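Bakside opens its new shared kitchen in Fendinport, with a mug for every regular

FENDINPORT, 3 April 2025

Bakside, the community workspace and repair hall on the Fendinport waterfront, has opened its new shared kitchen after a winter of building work. The kitchen takes up the whole of the old sail store at the north end of the hall. It has seating for 12 at a time, two sinks, a long worktop under the windows and, for the first time in the hall's life, enough mugs to go round.

The room replaces the kettle corner by the loading door, which served the hall's makers, menders and desk users from the day it opened and was by the end much loved and much complained about. Anyone who has queued there on a frosty morning with a teabag in one hand will know how welcome the change is!

A room built for tea breaks

The kitchen was planned by Druvora, a small design practice which also drew up the hall's workbenches. Before anything was sketched, Bakside asked its members what they wanted from the space, and 317 of them answered. Plenty of replies asked for a second kettle. A good many asked for a door that closes, so that the band saw stays on the other side of it. The most common request, by a wide margin, was to do something about the mugs.

The old corner had a single shelf, and mugs were stacked on it two and three deep. Handles got chipped, favourites went missing at the back, and the ones at the bottom of each stack tended not to be dry by the next break. Members brought their own and carried them home again in their bags, or left them on desks, where they gathered pens.

Druvora's answer was to do away with the mug shelf altogether. Mugs in the new kitchen hang on wooden mug trees that stand out on the tables, within reach of whoever is sitting down. Each tree has a square base and a central pole with short pegs coming off it at different heights. They are simple things that many people will remember from a grandparent's kitchen, and we are delighted to have them back in daily use.

How the mugs work

Members are welcome to bring one mug each and leave it on a tree. It needs a handle wide enough to go over a peg, and that is the only rule about size or style. Anyone who would like to use a house mug can take one from the trees nearest the sinks.

We ask everyone to wash up, give the mug a quick wipe with a tea towel and hang it back up before leaving the room. Hanging mugs take up far less space than stacked ones, and the tables stay clear for lunch, for drawings spread out over coffee and for the Bakside jigsaw, which is moving in from the office and remains a very long way from finished.

The heaviest mugs go on the lower pegs. We tried a few arrangements before opening, and a tree with its big soup mugs at the top is easily knocked by a passing elbow. Lighter cups can go wherever there is room.

Mugs left over the summer closure in July will be washed and put back on the trees, so there is no need to take them home.

A call for spare mugs

The house mugs were given by people from all over Fendinport. In the weeks before opening, Bakside put a crate by the front door and asked for any mug that was clean, sound and no longer needed. We had hoped to fill the crate once. In the end 226 mugs came in: school fair mugs, souvenir mugs, a whole set with herons on, plain white ones by the armful, and a fair number with faces.

Going through them was one of the happiest afternoons of the project. Every mug was checked for cracks and tried on a peg, and those whose handles were too narrow have gone to the potting bench, where they now hold brushes, plant labels and, in one case, a thriving cactus. The rest have been shared between the kitchen and the meeting rooms upstairs, with a box held back for the breakages that any busy kitchen can expect.

Thank you to every household that gave. If you spot your old mug on a tree, do sit down and have a cup of tea out of it.

The room itself

The walls have been painted in a warm off-white and the old boards have been sanded and oiled. The sail hooks along the main beam are still in place and now carry the lamps. The tables were chosen to be easy to wipe down and kind to the eye, with a matt surface in a muted mauve-brown. It was picked out by members from a run of samples laid along the corridor, and it sets off pale wood very nicely.

Storage is kept low. Plates, bowls and pans live in deep drawers beneath the worktop, with a label on the front of each one, so that a first-time visitor can find a saucepan without having to ask. Dry goods belong in the tall cupboard by the door. Food for sharing goes on the middle shelf of the fridge, and everything else should carry a name and the day it was put in.

There is step-free access from the main hall and from the quayside, and one section of worktop has been set lower, with open space beneath it, for people who prefer to work sitting down.

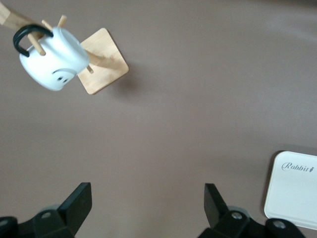

One of the new mug trees at Bakside, with a smiley mug on its peg.

Paying for the kitchen

The fitting-out was supported by Arango, the Fendinport timber merchant, which supplied the wood for the worktop and drawers at cost. Members raised nearly 900 pounds towards crockery, pans and the second kettle through a string of soup lunches, held in the old kettle corner in the months before it was taken out. The leek and potato was the runaway favourite and will be the first soup made in the new room.

Much of the joinery was done in the hall, at benches only a few steps from where it would be fitted. That made for a cheerful, dusty few weeks. It also meant that drawers could be carried through, tried, shaved down and tried again on the same morning, and they run beautifully as a result.

Using the kitchen

The kitchen is open to all Bakside members and their guests whenever the hall is open. Tea, coffee and milk are included in membership. Visitors coming in for a repair session are invited to make themselves a drink while they wait, and there will be somebody close by to point out the kettles.

The whole room can be booked in the evenings by local groups. Bookings include use of the cookers, the crockery and all the mugs, and we ask only that the room is left as it was found, with the mugs back on their trees. Groups who would like to look round first can call in at any time during opening hours.

A series of relaxed cooking evenings is planned for the coming months, starting with bread and moving on to pickles and preserves when the allotments get going. Details will go up on the board beside the kitchen door and in the members' newsletter.

About Bakside

Bakside is a shared workspace and repair hall in Fendinport. It offers benches, tools, desks and meeting rooms to members, and runs regular open repair sessions for anyone with a wobbly chair, a silent radio or a lamp that has stopped working. Membership is open to all adults living or working in the area, with reduced rates for students and people on low incomes.

About Druvora

Druvora designs furniture and interiors for community buildings, with a particular interest in rooms that are used by many people in the course of a day.

Press enquiries

Journalists are warmly invited to visit the kitchen. Interviews with members and with the design team can be arranged through the Bakside office, and further photographs are available on request. Please let the office know in advance if you would like to film, so that a quiet time can be found away from the band saw.

ENDS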